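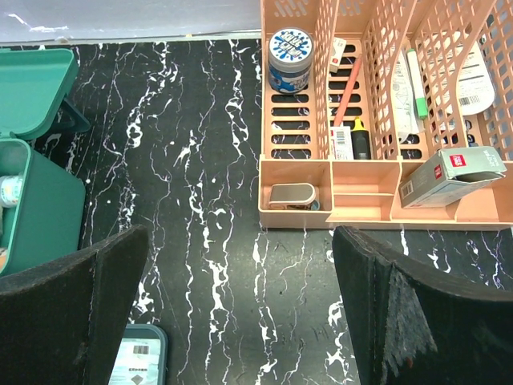
Accueil Produits Notices Pièces détachées Contact

Rechercher dans les notices… OK

Joug de mêlée Pumphrey – Notice d'utilisation
Chapitre 3 : montage, réglage et première séance

Vous avez déballé les cartons, vérifié la liste de pièces du chapitre 2, et vous voilà sur le bord du terrain avec un châssis en deux morceaux et une clé dans chaque main. Bienvenue ! Prenez votre temps pour ce premier montage, idéalement à deux personnes et un matin où le terrain est libre. Les clubs qui nous écrivent parlent d'une bonne matinée la première fois, café compris, et de beaucoup moins les fois suivantes, quand on connaît la place de chaque goupille.

Ce chapitre concerne le joug Pumphrey dans sa version à traîneau, équipé de la tête à trois, cinq ou huit joueurs. Si vous avez le modèle fixe, celui qui se scelle dans une dalle, reportez-vous au chapitre 4 ; les coussins et les ressorts sont les mêmes, mais l'ancrage n'a rien à voir.

3.1 Choisir l'emplacement

1. Cherchez une surface plane, en herbe ou en synthétique homologué pour la pratique du rugby. Une légère pente vous semblera négligeable à l'œil et se fera sentir dès la deuxième poussée : le traîneau tire d'un côté et vos piliers passent la séance à compenser.

2. Laissez un couloir dégagé derrière le joug. Le traîneau recule, c'est son métier, et il recule parfois plus loin qu'on ne l'avait prévu quand un pack de seniors bien échauffé se met d'accord. Pensez aux mains courantes, aux poteaux, aux sacs posés dans l'herbe et au petit frère qui regarde.

3. Retirez les cailloux, les plots et les vieux morceaux de strap dans toute la zone d'appuis.

Note : sur un synthétique récent, demandez d'abord l'accord du gestionnaire du terrain. Les patins livrés d'origine sont en polyéthylène et conviennent à la plupart des revêtements, mais certains gestionnaires exigent un tapis de protection. Nous le fournissons en option (voir le catalogue Skastach, page des accessoires).

ATTENTION : n'utilisez jamais le joug sur un sol gelé, sur du bitume ou dans un gymnase. Les joueurs n'y ont pas d'appuis fiables.

3.2 Assembler le châssis

4. Posez les deux demi-châssis face à face, patins vers le bas, flèches peintes orientées dans le même sens. Si les flèches se regardent, retournez l'un des deux. (Cela arrive à tout le monde, y compris à notre atelier.)

5. Emboîtez les longerons jusqu'à la butée. Il faut parfois les soulever un peu pour que les trous s'alignent ; ne forcez pas au marteau.

6. Mettez en place les goupilles de châssis. Le sachet A en contient 11, dont une de rechange que vous pouvez ranger tout de suite dans l'étui fixé sous le plateau. Chaque goupille reçoit son clip de sécurité, boucle tournée vers l'extérieur.

7. Vissez à la main les quatre boulons de la traverse centrale, puis serrez-les en croix avec la clé fournie. Arrêtez-vous quand la rondelle ne tourne plus sous le doigt.

8. Appuyez fort sur chaque angle du châssis. S'il bascule, desserrez la traverse, laissez le métal prendre sa place et recommencez le serrage.

3.3 Monter la tête et les coussins

9. À deux, soulevez la tête et présentez-la devant les bras articulés. L'un de vous tient, l'autre passe l'axe. Convenez avant de soulever de qui fait quoi, vous vous remercierez.

10. Verrouillez l'axe avec la molette rouge. Vous devez entendre un déclic franc. Pas de déclic, pas de séance : ressortez l'axe, essuyez-le et remontez-le.

11. Enfilez les coussins sur leurs supports, fermeture éclair vers le bas. Les coussins d'épaule sont symétriques, ceux du milieu portent une étiquette bleue.

12. Tendez les sangles arrière et glissez l'excédent dans le passant. Une sangle qui pend finit toujours par se prendre dans des crampons.

ATTENTION : gardez les doigts hors de la zone des ressorts pendant les étapes 9 et 10. Les bras sont livrés détendus, mais un bras qui retombe pince très fort.

3.4 Régler la hauteur

La hauteur est le réglage qui change tout, et c'est aussi celui que l'on oublie de refaire entre deux groupes. Un joug laissé à la bonne hauteur pour les seniors oblige les moins de seize ans à pousser vers le haut, et un joug trop bas casse la ligne du dos. Nous vous demandons donc, vraiment, de reprendre les quatre étapes ci-dessous chaque fois que le groupe change.

13. Faites placer un talonneur du groupe en position de poussée devant le joug, sans contact, dos plat, hanches à peine plus hautes que les épaules ou à la même hauteur.

14. Tirez la poignée de crémaillère et amenez le milieu du coussin à hauteur de ses épaules.

15. Relâchez la poignée et secouez la tête du joug pour vérifier que le cran est bien pris.

16. Notez le numéro du cran sur la fiche de séance. Les crans sont gravés sur le montant gauche.

Note : les packs dont les deux piliers ont des gabarits très différents peuvent régler chaque côté séparément, avec un écart d'un seul cran. Au-delà, la tête travaille de travers et l'axe s'use vite.

3.5 Lester le traîneau

Le plateau accepte des disques, des sacs de sable ou des joueurs remplaçants, à condition que ces derniers soient assis et se tiennent à la barre. Notre préférence va aux sacs de sable, qui ne bavardent pas et ne glissent pas.

17. Commencez toujours léger : 80 kg sur le plateau suffisent pour une première séance à trois joueurs.

18. Ajoutez du lest par petites étapes, répartissez-le de chaque côté de la traverse et refaites une poussée d'essai à chaque fois.

19. Ne dépassez jamais 500 kg de lest total. La limite est rappelée sur la plaque rivetée à l'arrière du plateau.

ATTENTION : aucun enfant sur le plateau pendant la poussée, même « juste une fois », même bien accroché.

3.6 La première séance

Avant de faire entrer qui que ce soit, faites le tour du joug avec un œil neuf. Regardez les goupilles, la molette, les sangles, le cran, le lest. Corrado Galli, qui a dessiné la première tête articulée de la gamme, faisait ce tour en posant la main sur chaque pièce, et nous avons gardé l'habitude à l'atelier.

20. Échauffez le groupe complètement, nuque et épaules comprises. Le joug ne sert pas d'échauffement.

21. Commencez par la première ligne seule. Les trois joueurs se lient, fléchissent, prennent contact au commandement et tiennent la position sans pousser.

22. Annoncez les commandements à voix haute, toujours dans le même ordre et toujours par la même personne. Choisissez ceux en vigueur dans votre compétition et tenez-vous-y.

23. Quand la tenue est stable, demandez une poussée courte. Puis relâchez, relevez tout le monde, faites respirer et parlez de ce que chacun a senti. On apprend beaucoup en écoutant un pilier droit raconter sa poussée, même s'il la raconte longuement.

24. Ajoutez la deuxième ligne, puis la troisième, seulement quand l'étape précédente vous satisfait. Il n'y a aucune honte à rester à trois pendant toute une séance.

25. Arrêtez immédiatement si un joueur signale une douleur à la nuque, au dos ou aux épaules. Un mot d'arrêt convenu à l'avance, court et connu de tous, doit suffire à faire cesser la poussée.

Note pour les entraîneurs qui ont beaucoup de monde : avec un groupe de 23 joueurs, prévoyez un second atelier à côté (touche, jeu au pied, ce que vous voudrez) et faites tourner les avants. L'attente en plein vent refroidit les muscles et échauffe les esprits.

3.7 Relier le capteur de poussée (option Cloveo)

Si vous avez choisi le capteur Cloveo, il se présente comme un petit boîtier gris à fixer derrière la tête. Le joug fonctionne très bien sans lui, vous pouvez donc garder cette partie pour un autre jour.

26. Chargez le boîtier jusqu'au voyant vert fixe.

27. Clipsez-le sur son rail, prise vers le bas.

28. Ouvrez l'application Cloveo sur votre téléphone, choisissez « Ajouter un joug » et maintenez le bouton du boîtier jusqu'au clignotement.

29. Lancez la mise à zéro, joug libre, sans personne au contact.

Note : les valeurs affichées servent à comparer vos propres séances entre elles. Ne les comparez pas à celles du club voisin, dont le sol, le lest et les crampons sont différents. Si la mise à zéro échoue deux fois de suite, retirez le boîtier du rail, attendez l'extinction du voyant et reprenez à l'étape 27.

3.8 Après la séance

30. Retirez le lest avant de déplacer le traîneau. Tout le lest.

31. Brossez la terre des patins et passez un chiffon humide sur les coussins. Pas de nettoyeur à haute pression, il chasse la graisse des articulations.

32. Descendez la tête au cran le plus bas et posez l'antivol dans l'œillet arrière.

33. Couvrez le joug avec sa housse s'il dort dehors. Ouvrez les aérations de la housse, surtout en automne, sinon les mousses gardent l'humidité et prennent une odeur dont vos joueurs vous parleront.

Pour la coupure d'été, rentrez les coussins au sec et graissez l'axe de tête. En août, avant la reprise, refaites tout le contrôle du 3.6 et remplacez les clips fatigués. Les pièces se commandent auprès de notre dépôt de Pristdale, en indiquant le numéro de série gravé sous la traverse centrale.

Suite : chapitre 4, modèle fixe et scellement dans la dalle.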